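How to Style a Tabletop with Colored Glass and a Little Black Metal

April – by Kyung-hwa Yang

I could arrange vases all day long. Give me a bare table, a handful of glass and one thing with a bit of height, and I'm happy until dinner! If you've ever put all your nice pieces out and thought it looked like a garage sale, this walkthrough is for you. You can do it with what you already own.

What you need

A small riser (a low metal side table or rack is perfect)
Ribbed glass in two or three soft colors
One or two dark pieces, such as a candlestick or slim black vase
A shallow dish or bowl
A small plant, real or fake

Step 1: Set the riser off to one side

Put your riser left or right of center, never dead in the middle. It gives you a second level right away, and suddenly short vases have some presence. I love a perforated black top for this – all those little holes keep it from looking heavy on pale wood.

Step 2: Glass goes up high

Start with your ribbed vases on the riser. Pink, pale green and lavender are lovely together, and if one of them is bigger and rounder than the others, let it sit at one end. Then put your tall dark piece down on the tabletop itself, a little way from the riser, so the two heights talk to each other.

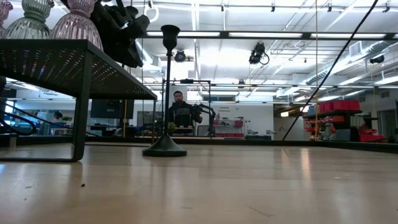 Photo: Arash Hosseinzadeh

A candlestick with a wide, domed base works so well for this job. The stem is skinny enough that you can see past it, and the base is steady if somebody bumps the table (somebody always bumps the table). Leave the candle out for now. You can decide on that at the end, and if you do use one, keep the flame well away from leaves and fabric.

Step 3: Now move half of it

This is my favorite part! Take the vases off the riser and try just one low bowl near a corner of it. Bring a clear vase down beside it. Put the dark pieces closer to the front and a round dish closer still, then scoot the plant out toward a far corner. You'll feel silly for five minutes and then it will start to click.
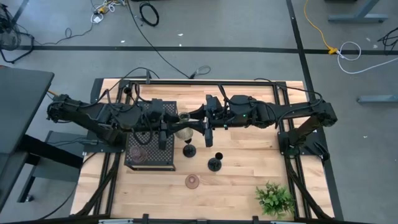

Leave some bare wood showing between the groups, at least a hand's width. If two things are nearly touching, either push them together so they overlap on purpose or pull them well apart. My friend Eglė Pärn squints at the table until everything goes fuzzy, and I've picked up the habit. With your eyes half closed you only get blobs of light and dark, and you can tell in a second which side is too heavy.

Step 4: Check the colors against what's nearby

A tabletop doesn't stop at its edges. Look at it next to your rug, your curtains, whatever fabric is in the room. Mauve and dusty pink are wonderful against something dark with a pale stripe, and light wood in between keeps the two from fighting.
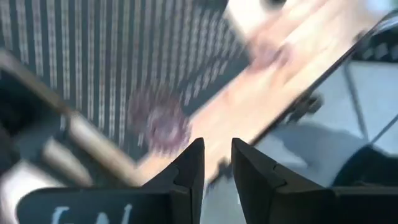
Purplish mauve, light wood and dark stripes.

If your fabric is very busy, drop one color from the glass. I usually take out the green and let the plant do that job.

Step 5: Walk away

Go make coffee. Come back through a different door if you have one and move the first thing that bugs you. Then wipe the fingerprints off the glass with a dry cloth, ribs and all, and leave it alone for a week.

Related
Five Ways to Use a Cake Stand That Aren't Cake
Cleaning Ribbed Glass Without Scratching It, by Gerasimos Kyriakidis
Fake Plants I Don't Mind Dusting
Candlesticks: Tall, Short or Both?

Contact | © Clilby Home Notes | Back to top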